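4.2 Shading and the assumption of light from above

The claim that people read shape from shading by assuming a single light overhead is repeated so often that its limits tend to drop out of the discussion. We are not convinced that it holds for the kinds of displays most studies now use. Much of the older evidence comes from flat disks with a gradient painted across them, shown without a floor, a wall or a cast shadow. Observers shown such disks will pick a direction for the light if they are asked to. Whether they would do so unprompted is a separate matter, and the Podari survey, which is cited in support more than any other source, did not test it.

Cast shadows make the problem worse. In principle a shadow tells the viewer where an object meets the surface under it, and the highlight tells the viewer something about the direction of the light (Figure 3). In practice the two cues are rarely pulled apart. A study that moves the shadow and leaves the highlight alone has changed the agreement between them as well as the apparent height of the object, and we see no way to tell from the published responses which change the observer noticed.

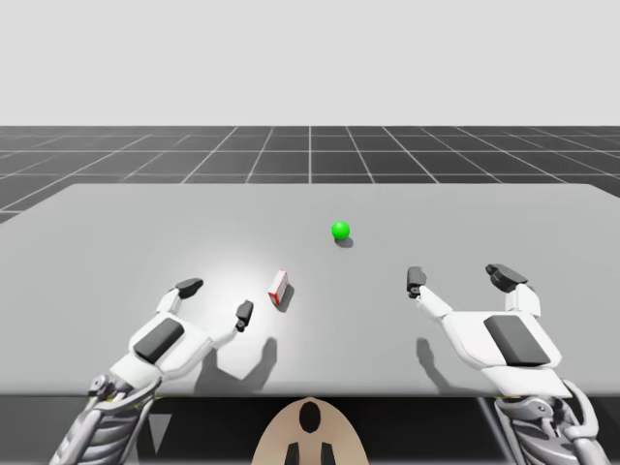 Figure 3. A green sphere with a highlight on its upper left and a soft shadow falling down and slightly to the right.

Ľudovít Tichý objects that this asks too much of the early work, and that observers in the Zirkitz experiments had no trouble with conflicting cues: they simply followed the shadow. He may be right about those observers. Yet each display there was shown for 900 ms, long enough for a second look, and the instructions used the word "shadow" twice. When Ševčík cut the viewing time to 800 ms and dropped the word, the preference shrank in one condition and vanished in the other. Tichý treats this as noise. We would want to see it repeated before calling it anything.

There is also the matter of the background. A receding grid gives strong depth information on its own, and an observer could judge position from it while ignoring the light altogether. The Trelance group reports that removing the grid made "little difference," but their comparison was made between two separate groups of observers, and no measure of spread is given. Until the same people are tested both ways, we think the overhead-light account should be treated as a reasonable guess with thin support.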